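26th April

**Zellemow Lantern Walk returns in December, with the legend labeled as legend**

ZELLEMOW – The Zellemow Lantern Walk will be held again this December on its usual route through the old quarter, the Kundik Heritage Society announced today. Registration for walkers opens in the fall. The society will also publish a new printed guide to the walk, and readers who grew up on the old one should expect some disappointment.

For as long as the walk has had a brochure, the brochure has told the same story. A winter fever came to Zellemow. A stranger arrived at the Chong Gate and told the residents to carry lit lanterns past every door until morning. They did so, and the fever left. The story has been reprinted on posters, tea towels and at least one bus shelter. It has also been repeated as fact in travel articles, usually with the words "according to historians," though the society has been unable to find a historian who ever said it.

The society spent the past year looking for evidence. It read the parish burial books, the market ledgers, the surviving letters of the Plutard mill and the minutes of the old ward council. The burial books show bad winters, as they do in most towns, but no sudden end to deaths that could be tied to a procession. The stranger does not appear in any of the papers. The oldest mention of lanterns is a complaint in the council minutes about candle wax on the steps of the Chong Gate, and it treats the walk as a nuisance that everyone already knew about.

That complaint is the best evidence the society has that the custom is old. It says nothing about why the custom began.

The new guide will print the fever story in full, under the heading "The story as told." A separate section will set out what the papers say and where they stop. Claims that the walk is the oldest of its kind in the region have been removed. The society does not know how such a claim could be tested and doubts that the people who first made it tried.

Also removed is the attendance figure that has appeared in past publicity. Earlier releases spoke of crowds in the tens of thousands. The walk has never been ticketed, and the streets in question would not hold that number of people if they stood on each other's shoulders. The only figure the society is prepared to stand behind is 1,236, the number of lantern permits issued for last year's walk. Permits cover people who carry a lantern. They do not cover people who come to watch, and the society will not guess at those.

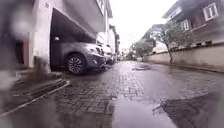

*A street with brick paving after rain.*

**What will happen in December**

The walk will start at the Chong Gate at dusk and end at the Plutard mill yard. There will be three stops for singing. The songs are in the local dialect and are often described as ancient. Two of the eight were written by a schoolteacher for a pageant, and the printed music, with the teacher's notes, is in the society's collection. They are good songs and will be sung. The guide will say who wrote them, as far as the initials on the sheets allow.

Lanterns must be closed on all sides. Paper lanterns with battery lights are allowed, despite yearly letters to the society saying that they break with tradition. The society has looked at what tradition can be documented on this point. Lanterns in the collection include tin, glass, horn and one made from a biscuit box, and it is hard to see what rule the makers thought they were following.

The blessing of the lanterns will go ahead at the gate for those who want it. Past brochures called it "unchanged for centuries." The wording now used was typed on a machine that belonged to the ward office, and the carbon copy is on file.

The so-called Stranger's Stone, beside the mill yard, will no longer be part of the official route. It has been presented as the spot where the stranger rested. The Plutard letters describe the same stone being bought as a mounting block and delivered by cart, with a dispute over the bill. Visitors are still free to touch it for luck. The society makes no claim as to results.

**On complaints received**

Early word of these changes has brought a number of letters. Several say that a legend does no harm and that visitors come for the magic. The society has no quarrel with legends and is printing this one at greater length than before. Its concern is with the brochure, which is paid for by members and carries the society's name.

Other letters offer proof of the stranger. The society has read each of them. So far the proof consists of family memories of having read the brochure. Anyone who holds a letter, diary, bill or picture that mentions the walk before the wax complaint is asked to bring it in. Originals will be copied and returned the same day.

**Guide and registration**

The new guide will be sold at the society's reading room in Kundik and at the Chong Gate on the night of the walk. Copies of the old brochure will remain available until they run out, with a correction slip inside the front cover. Lantern permits are free and limited to one per person. Walkers under eight must be with an adult.

**About the Kundik Heritage Society**

The Kundik Heritage Society keeps the records of Kundik, Zellemow and the nearby mill villages. Its founding date is given in different places as two different years, and the matter is being looked into.

Press inquiries: Press desk, Kundik Heritage Society, Reading Room, Kundik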